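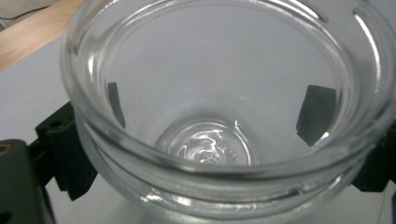

Clear glass jars with the handheld gripper: redo or keep?

Forum: Teaching and Demonstration > Handheld and Teleop
Started by cosetti_bench, June 18, 2018

cosetti_bench wrote:
I'm recording pick and place demos with a handheld gripper, camera on the tool, two black fingers. The task is to pick up an empty wide mouth jar with no lid, move it over and set it down upright. I have 46 demos so far. Plastic cups and tin cans gave me no trouble with the same setup. The policy trained on the jars closes early maybe a third of the time, and when it does get the jar it often lets go before the base is down.

Looking back through my recordings, once the fingers are on the jar I can see the pads through the glass and they look like they are inside it. The surface under it is white and I can see that through the glass too. Do I throw these out and start over with something behind the jar, or keep going and add more?

pelham_r wrote:
Start over. Clear glass on white is about the worst case you can pick. The only strong edges you have are the threads and the rim, and those are mostly highlights. Move the lamp and they change. Put a dark mat down and record again.

tintop wrote:
Disagree with throwing them out. If the jar is going to be on a white surface when the robot does the job, then that is what the demos should show. A dark mat gives you a nice policy for dark mats.

pelham_r wrote:
He doesn't have a policy for white either.

tintop wrote:
With 46 demos, no. That's low for anything shiny. I'd want more before I blamed the table.

usa_p wrote:
I did jars for most of April on the Srisuk arm, by remote control first and then with a handheld like yours. Some things that mattered for me:

How you come in. If you always come from above and a little to the side, the camera looks down through the mouth and the rim runs out of view at the end. The last part of the approach is then all threads and glare. I started each demo farther back and went slower, so there were more pictures with the whole rim in them.

Where you grip. I kept the pads on the straight part of the wall below the threads, at the same height every time. When I got sloppy and caught the threads on one side the jar tilted on closing, and the robot learned the tilt.

The pause. I hold still for a moment after closing and again before opening. My early releases mostly went away with that. When I was doing it by hand I was opening as I set the jar down, all one motion, and I didn't notice until I watched it back.

Usa Phetsri

cosetti_bench wrote:
The release is probably me then. I just checked a few and I am already opening while the jar is still coming down. I can feel it touch through the handle so I don't wait.

usa_p wrote:
Yes, same. Your hand knows and the camera doesn't. By remote control I didn't have that problem, because I couldn't feel anything and had to look.

gantry_dan wrote:
This is why I still use remote control for glass. The person teaching only gets what the robot gets. It's slow and my wrist hurts but the demos are usable.

tintop wrote:
How slow?

gantry_dan wrote:
Last batch was 74 demos and it took me two afternoons. By hand I'd have had it done before lunch. Then I'd have spent the week sorting out the bad ones.

pelham_r wrote:
Or put masking tape on the jar. One strip around the outside. Works fine.

gantry_dan wrote:
Only if the real jars have tape.

pelham_r wrote:
Real jars have labels. Does yours, cosetti_bench?

cosetti_bench wrote:
No, these come to us bare, labels go on after. There's a molded mark in the base but the glass ripples so much around it that I can't read it in the video, so I doubt it helps the policy much.

bruvum_user2 wrote:
It might help. It doesn't have to be readable. The base is the one part that stays near the middle of the view when you look down into the jar. On our Bruvum cell I cropped in to the middle and it got better at centering. Didn't do anything for the release.

One question, is the gripper width recorded? If it is, feed that in too. Jar diameter is fixed, so the width tells it whether it is holding one.

cosetti_bench wrote:
It is recorded. I wasn't using it as an input, only as the action.

bruvum_user2 wrote:
Use it as an input. I'd try that before recording anything.

tintop wrote:
+1. Costs you one training run.

pelham_r wrote:
Fine, but I still say the lamp matters. Light from straight above puts hard white streaks on the rim and threads. At least record with it in two or three places.

usa_p wrote:
Agree with that one. I changed the light every 5 demos.

cosetti_bench wrote:
OK. Plan is to retrain on what I have with width as an input, then record a new set on the same white surface with the pauses, grip below the threads, lamp moved between groups. I'll drop the demos where I open early. Will post numbers.

cosetti_bench wrote:
Update. Width as input fixed most of the early closing. Release is the same as before, as expected. After dropping the ones where I opened in the air I have 7 fewer demos, which is less than I thought. Recording the new set now.

gantry_dan wrote:
Are you doing the new ones by hand?

cosetti_bench wrote:
By hand. If the release is still bad I'll borrow the remote setup from the Elline bench and do a small set of only the set-down.

pelham_r wrote:
Try the mat once. It takes ten minutes.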